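Minutes of the May meeting, Nisudthorpe Community Workshop
Wood Section, started 7:05 p.m.

**Chair:** Tahmineh Pakzad
**Minutes:** Razia Soomro
**Quorum:** met

## 1. Previous minutes

Accepted with one correction. Item 4 of the April minutes gave the drum sander belt as 80 grit. The belt fitted was 120 grit. The log sheet on the machine was already right and has not been changed.

## 2. Matters arising

2.1 The moisture meter has been returned from calibration. It read one point high on hard maple before adjustment. Readings entered in the lumber book before the adjustment are to be left as written, with a line drawn under the last of them.

2.2 The lock on the finishing cabinet has been replaced. Keys are held by the chair and by the front desk. The old key should be handed in.

2.3 The request for a second bench vise was deferred in April pending the budget figure. See item 5.

## 3. Dust extraction

R. Soomro reported on airflow at the planer and the table saw. Flow at the planer hood is adequate with one gate open and falls off noticeably with two. The long run of flexible hose behind the lumber rack is the likely cause. It sags between hangers and collects chips at the low point.

Two options were discussed:

- Replace the flexible section with rigid duct and one long-radius elbow, keeping a short length of flex at the machine.
- Leave the duct alone and post a one-gate rule.

The meeting preferred rigid duct. Dornomeo has quoted $2,530 for materials and fitting, including three new blast gates. T. Pakzad asked whether the quote covered grounding. It does not say. The one-gate rule applies in the meantime.

**Action:** R. Soomro to ask Dornomeo for a revised quote that states grounding and disposal of the old hose.

## 4. Glue and glue-up practice

4.1 Two edge-glued panels opened at the ends over the winter. Both were glued in the week the heating was off. The glue supplied by Gremach has a minimum working temperature printed on the container, and the shop was under it on the mornings in question. The failed joints had a chalky line and very little wood fiber pulled out on either face.

4.2 Agreed practice until further notice:

1. Read the wall thermometer before opening the glue. If it is below the minimum on the container, do not glue.
2. Stock for a panel is to sit in the main room for at least 5 days before jointing.
3. Joint and glue on the same day.
4. Alternate clamps above and below the panel. Cauls are on the hook by the window.
5. Write the time on masking tape and stick it to the panel. Clamps come off the next day.

4.3 A member asked whether end-grain sealing should be added to the list. T. Pakzad thought it useful for stored blanks but unnecessary for panels that will be trimmed and oiled within the week. No change made.

4.4 Contrasting strips in maple panels were discussed briefly. Mixed species are permitted where moisture readings are within two points of each other. Offcuts from the unlabeled bin are not to be used in anything that will touch food.

## 5. Budget

The section holds $200 for small purchases through the end of the summer. Requests received came to more than this. Approved:

- Replacement pads for the bar clamps
- One gallon of food-safe mineral oil
- Masking tape

The bench vise was not approved. It will go on the list for the fall along with the card scrapers. The duct work in item 3 is a capital expense and goes to the general meeting.

## 6. Lumber storage

The rack was sorted in April. There are 27 boards of hard maple, all now marked on the end with length and date in. Short pieces are in the lower bay. The Esteves delivery of mixed hardwood has not been graded and stays on the floor pallet with stickers between layers. Members are asked not to draw from it until it has been metered.

Two boards in the upper bay have cupped badly. It was suggested they be ripped into narrow strips and kept for lamination. Agreed.

**Action:** T. Pakzad to meter the Esteves stock and enter it in the lumber book.

## 7. Boards for the summer sale

Finish was the only point in dispute. Last year's boards had a film finish, and several buyers asked how to renew it. Mineral oil followed by an oil and beeswax paste was proposed. It needs more coats but can be renewed at home with a rag. Carried, one against.

Sanding schedule: 80, 120, 180, then raise the grain with a damp cloth, let dry, and finish at 220. Edges are to be eased by hand. Rubber feet are left off so that both faces can be used. Each board goes out with a care card. The wording on last year's card about dishwashers is to be set in larger type.

## 8. Other business

The band saw blade was changed. The old blade is coiled and tagged for sharpening.

The first aid box is short of large dressings. Front desk informed.

Next meeting is in June at the same time. Closed 8:40 p.m.

R. Soomro

## Attachment
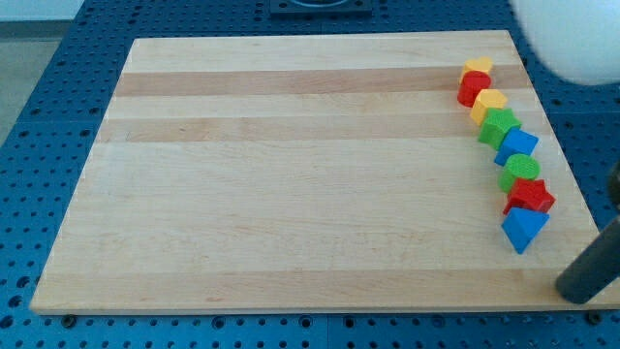
Maple board with darker strips (items 4.4 and 7).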